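Small wastebaskets, blue bags and one big bin - how do you keep a shared lounge tidy?

Posted in: Home & Office > Cleaning > Trash and recycling

Asked by mesh_basket_mo

Hi all, long-time reader, first time I've had anything worth asking. I look after the lounge corner on our floor (I say "look after", I sit closest to it, so it became mine back in April). It's a carpeted room with a round white table, a light gray tub armchair with a beige cushion, a black mesh wastebasket and a pedal bin with a yellow lid over by the wall. Nice enough little corner. People eat lunch there, open their mail there, and leave the evidence.

My trouble is the mesh basket. It's the one everybody uses, because it's right next to the table, and it's the worst one to use. Crumbs go straight through the sides onto the carpet. Tea bags go through the sides too, in their own way. So I started lining it with blue bags, the thin see-through kind on a roll, and now I have a different set of problems:

The bag slides down inside as soon as anything heavy goes in.

The bag is much bigger than the basket, so there's a great big blue skirt hanging around the outside. My neighbor at the next desk says it looks like a shower cap.

When I pull it out it grabs the mesh and the whole basket comes up with it. 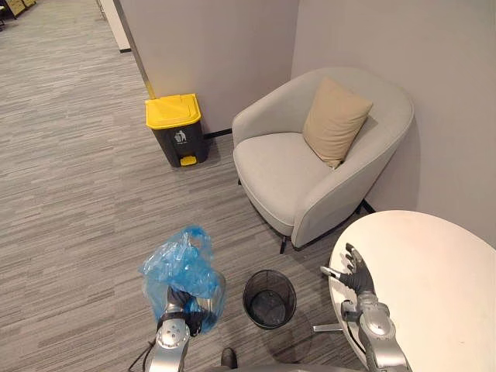
I'm going through a bag a day for what is mostly one sandwich wrapper and an apple core, and that feels silly. The roll was 300 bags from Grurano and I thought it would last forever. It won't.

So what I'd like to know is: do I line the small basket at all, or do I make it paper only and push everyone over to the pedal bin? If I do line it, how do you get the bag to stay up? And is there a trick to emptying it that doesn't involve wrestling? We also have a big yellow plastic bin that everything ends up in eventually, so distance isn't the issue, it's really the bit in the middle. I'd also take any advice on the carpet under the table, which has seen some things.

I don't want to put up a sign. We had a sign about the microwave and it did not go well.

Thanks in advance!

carpet_and_crumbs replied

Oh I have so been here! I did evenings in an office in Nonport for years, three floors of it, and every single desk had one of those mesh baskets. I have opinions, so get comfortable.

First thing, yes, line it, but get a smaller bag. You're fighting the basket because the bag was made for something much bigger. Measure around the rim with a piece of string, lay the string out flat and halve it, and that's the flat width of bag you want, plus a little for the fold. Take the string to the store with you if you're like me and can't remember a number from one aisle to the next.

If you're stuck with the big bags until the roll runs out (and I would use them up, bags are bags), here's how I did it:

1. Shake the bag open properly before it goes anywhere near the basket. One big swoosh, so there's air in the bottom. The thin ones cling to themselves and if you push them in flat you get a pocket of air under the bag and none inside it, and that's half your sliding right there.

2. Push the bottom of the bag down with your fist until it touches the floor of the basket. If it's hanging even a little bit, the first can of soda will drag it down.

3. Fold the top over the rim, all the way around, a good hand's width.

4. Gather up the extra on ONE side and twist it, then tie the twist in a loose knot outside the basket. Everything goes snug around the rim and your shower cap disappears. I turned the knot to face the wall so it looked neat from the door.

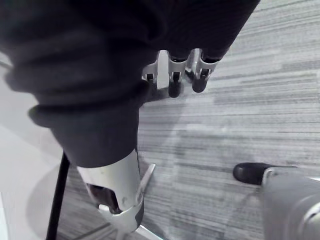 5. To empty it, undo the knot first. I know it sounds obvious but I watched a lot of people yank it with the knot still tied and then complain about the basket coming too. Knot undone, bring the sides up and in toward the middle, and let the bag come away from the mesh before you lift. Then put one hand flat on the rim and pull with the other.

6. Twist the neck, tie it, and take it directly to the big bin. Don't set it on the carpet "just for a second". I set one down once that had half a yogurt in it and I was on my knees for a good part of the evening.

7. Leave a couple of folded spare bags in the bottom of the basket, under the new one. Then the next person (you, it'll be you) doesn't have to go hunting for the roll.

About the pedal bin. I'd move it. If it's over against the wall and the mesh one is by the table, people will use the mesh one until the end of time. People throw things into whatever they can reach from the chair! So swap them. Put the pedal bin by the table, where the food gets eaten, and put the mesh basket over by the wall for envelopes and paper, with no bag in it at all. We did that in the Nonport break room and I think it cut the mess by a lot, though I couldn't give you a figure. You do need to leave enough room in front of the pedal for a foot, which sounds silly until you've got a chair leg parked in front of it.

And the lid keeps the banana smell in, which your armchair will thank you for. Upholstery holds a smell like you wouldn't believe. Take that cushion outside and give it a good beating now and then while you're at it. If the cover comes off, turn it inside out first and shake it, you'll be amazed (and a bit disgusted).

For the carpet: vacuum under the table first, slowly, both directions. Go around the base of the table with the narrow nozzle, crumbs collect there and the wide head just rides over them. Any dried-on spots, a damp white cloth and a tiny drop of dish soap, and you dab. Don't rub! Rubbing gives you a fuzzy patch that shows more than the stain did. Go over it again with plain water after, or the soap that's left will pull in dirt and you'll have a gray ring by summer.

The big yellow bin wants a rinse too, if it hasn't had one lately. I did ours with hot water and a long-handled brush, then tipped it on its side to drain. A sheet of newspaper in the bottom afterward helps with drips.

Good luck, and I'm with you on the signs.

bin_there_362 replied

binder clips. two of them, on the rim. done

we get the Sikora ones with the 8 gallon bags and even those slip without a clip

tidyish_upstairs replied

I mostly agree with carpet_and_crumbs, but I'd skip lining anything that only gets paper and dry wrappers, and I wouldn't bother changing a bag every day just because it's got something in it. Tip the contents into the larger bin and leave the bag where it is. If it's only an apple core and a wrapper, one bag can easily do the week. Change it when it's sticky or when it smells. I bought a box of 1,000 Briden liners when we moved into our building and I'm still on it, and this is why.

How I tip it: pinch the bag against the rim with both thumbs so it can't fall out with the trash, turn the basket over low down inside the big bin, and give it a knock. Keep it low. If you do it from up high, the light stuff floats out and you're picking receipts off the floor.

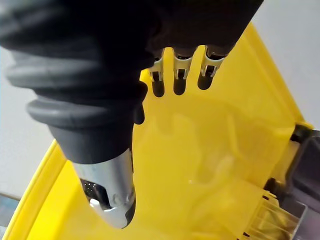
Over the big yellow bin.

One thing I'd add on the carpet - put something under the basket if it has to stay where it is. I use an old plastic tray from a plant pot. It catches whatever comes through the mesh and you can rinse it in the sink. Not beautiful, but it's dark and so is the basket, and I've had it there since before the new chairs came and so far I've only been asked about it once.

Also check the bottom of the pedal bin's inner bucket, if it has one. Ours had a layer in there from before any of us worked in the building. I soaked it overnight with baking soda and it still needed a scraper.

mesh_basket_mo replied

Thank you everyone, this is great! I tried the twist and knot this afternoon and the bag is staying up so far, with an orange and a full paper cup in it. I'm going to swap the two bins over tomorrow morning before anyone gets in and see if people notice. I'll also start tipping and stop changing the bag every day, I feel a bit daft for not thinking of it.

carpet_and_crumbs, does the dish soap thing work on coffee, or only on food? There's a patch under the table that I'm fairly sure is coffee and it was there before me.

carpet_and_crumbs replied

Coffee with no milk, yes, usually, if you're patient. Old coffee with milk in it, try one part white vinegar to two parts water, dab, leave it a few minutes, then plain water and a dry towel with something heavy on top. Test it in the corner behind the armchair first!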